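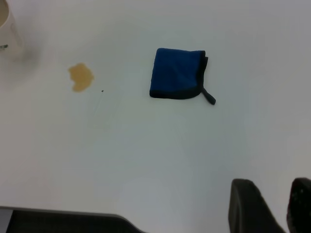 prarow replied:
Blot first, wipe second. With milk in the coffee, a wiping stroke on a dry surface only moves the liquid outward and leaves a thin film at the old boundary. Lower the cloth straight down, wait, lift, turn to a clean face, repeat. Then one damp pass and one dry pass.

fanance97 wrote:
I don't agree that the order matters on a white top. The film comes off with the damp pass either way. What matters is how long the puddle sits. The edge dries first and goes darker than the middle, and that ring is the part that takes work.

prarow wrote:
The ring is exactly why I blot. Wiping carries it across clean surface.

skender28 wrote:
Original poster again. To answer the questions from page 7: plain coffee with milk, no sugar, standard terry cloth, tap water, no cleaner so far. 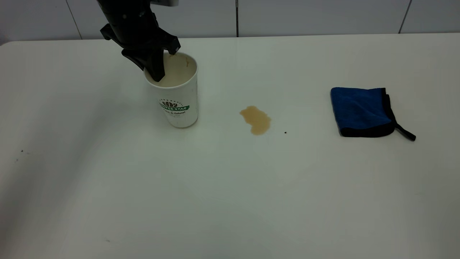 Placement of the cup is the step I keep getting wrong. I used to clean the puddle and put the cup back down next to it without checking the base, and later there was a second mark to deal with. A paper cup can also carry liquid on the wall. The darker drip inside the rim of this one is the sort of thing that ends up on the outside if the cup is tilted while being moved. So now the cup goes to the side, upright, before any cloth comes near the table.

post1121 wrote:
Throw the cup out first. It's paper. I don't see why it is part of the procedure at all.

skender28 wrote:
Sometimes there is still coffee in it.

post1121 wrote:
Then drink it or pour it out. Either way it should be off the table.

fanance97 wrote:
Agree with post1121 on the cup. On the cloth, I think the thread overrates folding. A folded square gives you flat faces to turn to, granted. A bunched cloth still picks up a small spill if you bring it in from the side and keep the pile against the liquid.

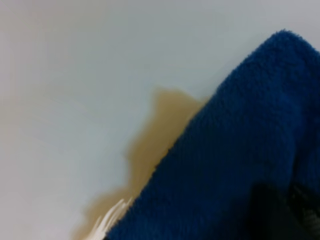 Photo: skender28, posted 2026-03-20. Reuse with credit.

With the cloth gathered like that, contact is along one edge. Liquid enters there, that part saturates, and the rest of the towel does nothing. Fold it in four and press. I have used the same set of terry cloths at the Prado office since December and the folded ones go noticeably longer between rinses.
(prarow)

fanance97 wrote:
For a spill that size you won't saturate anything. Your numbers would matter for a full mug.

skender28 wrote:
I tried both. Folded was easier to control. Bunched was quicker to grab. I could not see a difference in the residue after the damp pass, but I did not test it on a dried ring.

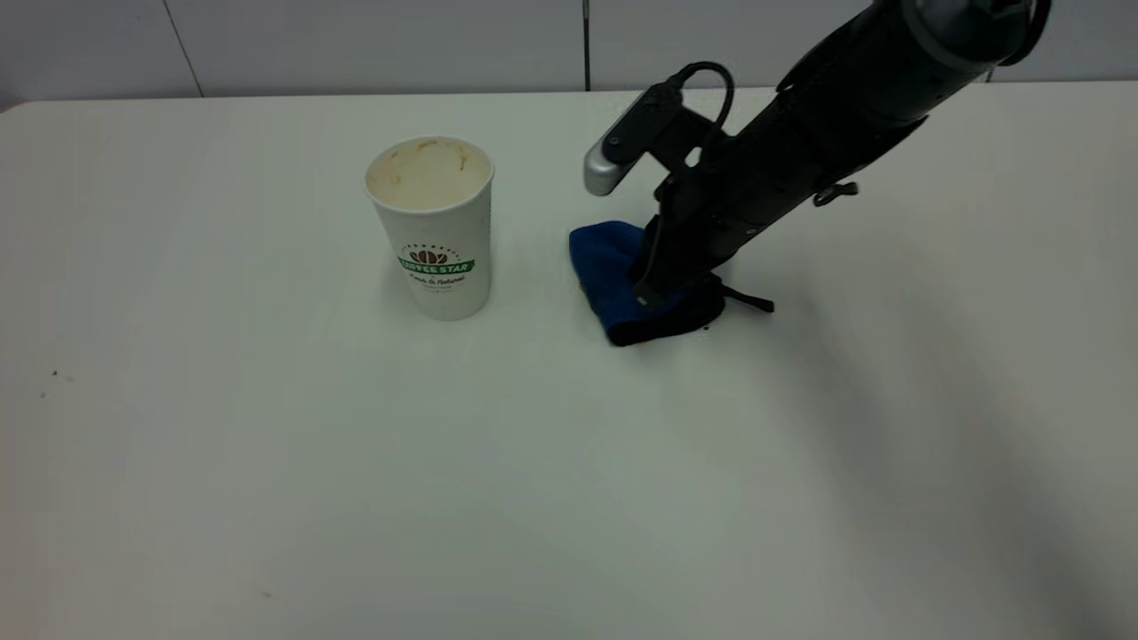
Cup on the left, cloth bunched on the right.

post1121 wrote:
Cup still on the table, I see.

prarow wrote:
Before you call it done, look across the surface at a low angle with a lamp on the far side. Milk film is nearly invisible from above on white. If there is a dull patch, use warm water with one drop of dish soap, then plain water, then dry. Rinse the cloth the same day or the milk will smell.

fanance97 wrote:
No objection to any of that. I would skip the soap unless the patch is still there after plain water.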